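24 January 2026
Kiria unit, bedroom floor task, remote control sessions

Set up in the bedroom with the vinyl floor. Chutima Kaewmanee on the leader arms for the first block, me on notes and resets, then we swapped. Task text is unchanged: pick the mop up by the pole, wipe the dirty patch, put the mop down on the floor, release.

Target for the day was 30 good demonstrations. We kept 30 and threw out five. Of those five, two were my fault (I started the recording before Chutima had her hands in the grips), one was a dropped pole, and two were network stalls on the Furketti link. Both stalls came right after the access point switched channel. I have fixed the channel by hand and had no more after that. Saoirse Tully should check whether the setting survives a reboot.

Episode length: the first few ran to 240 seconds, which is too long. The slow part is the pickup. The pole is thin and lies flat, and the operator has no feel for contact with the floor, so we both ended up hovering and nudging. By the end of Chutima's block she was at 205. What helped her was to come down with the wrist already turned to match the pole, stop just short, and close slowly. Coming in square and then rotating near the floor knocks the pole away every time. I have added this to the operator sheet.

Wiping. Agreed on short strokes, pulling toward the robot, with overlap. Long strokes look better on the replay but the head twists at the connector when the pole angle gets low, and then only one end of the sponge is doing any work. If the head twists, lift, let it settle, put it down again. Do not try to correct it while pressing. We want those recoveries in the data, so do not discard an episode for a twist.

Head camera. Glare on the vinyl is a nuisance. The operator loses the floor pattern in the bright patch and can't judge what is clean there. Tried the blind half down, which moved the patch but made the rest too dark for the wrist views. Put it back up. I would like to try the side lamp with the diffuser next time. Not changing anything in the middle of a set.

Start positions: I varied the mop between episodes by hand, using the position cards. Chutima points out that the cards never put the pole on the left side of the robot, so the left arm is hardly used. She is right. New cards needed before we go on, and I will ask Pumphrey for another batch of the printed ones.

Also noted: operator shoulder fatigue after the long episodes. Swap sooner.

Replay in Stisumon: went through the kept episodes at double speed. Gripper timestamps line up with video. One episode has the label for "release" placed too early, fixed by hand. The labels should be placed when the fingers are fully open, and the sheet only says "open." Changed the wording.

To do
- new start cards, left side included (me)
- channel setting after reboot (Saoirse)
- lamp and diffuser test, separate folder, do not mix with this set
- compare short and long strokes once the first policy is trained

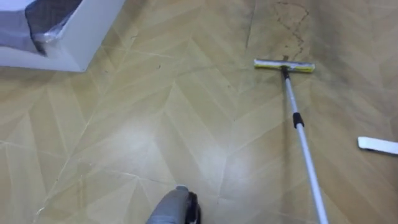 Head camera, mop on the floor, gripper low. Dirt heaviest around and beyond the mop head; glare patch lower center.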